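Minutes, January meeting of the Stetudska beauty swap and small sellers group

Started at 6:40 because I couldn't get the door code to work. Present: me (Kasun Bhuiyan, taking notes again, sorry in advance), Anoma Patwary in the chair, Dinesh Pathirana, Selvaraj Munasinghe. Nantana Thammasiri joined by phone and we lost her twice.

Last month's minutes were okayed with one fix. I wrote that Anoma's lip liners went out in lots of four and they went out in pairs. Changed.

Brow pencils. This took up most of the evening! The Pramow pencils we bought together came in and Selvaraj has been through the boxes. He found 13 with cracked caps. Anoma wants those pulled completely, I said sell them cheap with the crack mentioned in the title, and Dinesh said buyers don't read titles, they look at the price and then write to us mad. We went back and forth on it for a while -- I lost, they're pulled. Selvaraj will write to the seller about a credit and copy me.

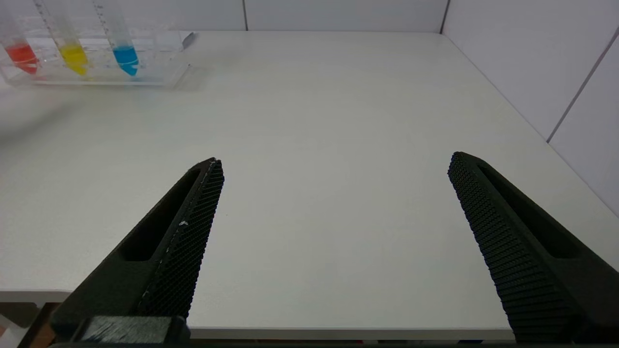 The other pencil headache is the shade names. Soft Brown and Medium Brown look the same on my arm and on Anoma's too, and the sticker on the end is so tiny I had to borrow glasses. We agreed every listing gets the shade name and the shade number, and anybody buying a mixed lot has to send us their pick in a message before we pack. If we don't hear from them in two days, they get Medium Brown. Dinesh is rewriting the blurb.

Shipping. Padded mailers are up again, so I priced out the Mondal ones and they come to $44 a case, a little less than what we pay now. Nantana has used them and says the flap glue is weak in cold weather, so she tapes hers. We'll get one case and see. Combined shipping stays the way it is, one charge per order however many pencils are in it. I'll put that higher up on the page, I answer that email every single night.
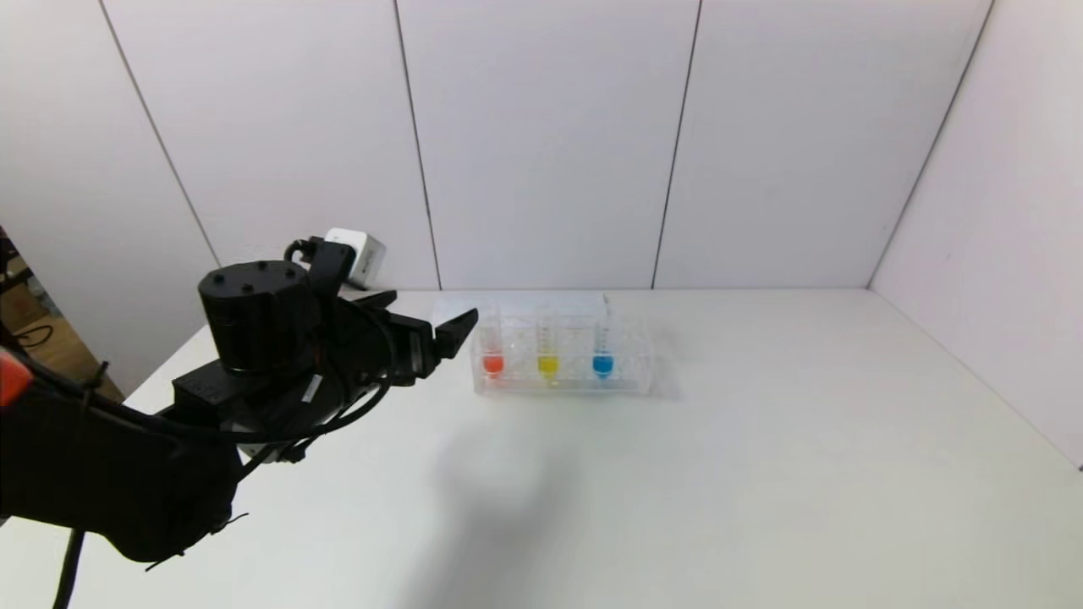 Anoma also brought up the mascara question, meaning do we take back opened tubes. No. We all said no pretty fast. Sealed ones are fine if they come back with the outer card still on. Liquid liner gets the same rule, and Dinesh asked for sharpeners to be left out of it, which seemed fair to me.

Witik palettes. Selvaraj can get a closeout deal but the minimum is 2,000 pieces, and I nearly fell off my chair. He thinks we could split it with another group. I like the colors (the plum one especially, I'd keep it for myself) but that's a lot of eye shadow to have sitting in a spare bedroom, and we don't know the expiration dates yet. I said I'd want those in writing before we talk money.

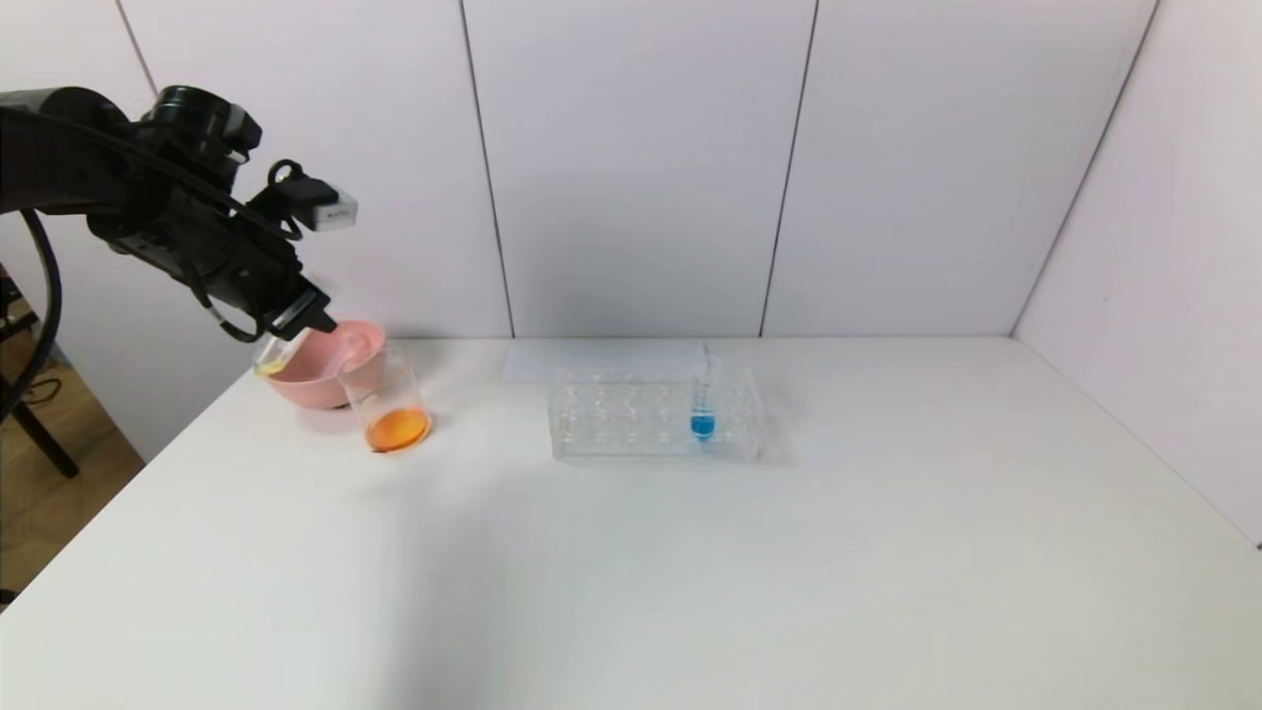

Nantana said she would go in on the palettes only if they have at least a year left on them, and that she'd rather see more brow gel, the clear kind, which her regulars keep asking for. Anoma agreed on the gel. Selvaraj will ask about both and email everybody.

To do before next time:
Selvaraj -- cap credit, palette dates, gel price
Dinesh -- new shade blurb
Me -- order mailers, move the shipping note
Anoma -- take down the old lip liner listings

Finished at 8:15. Next meeting is at Anoma's, bring your own mug.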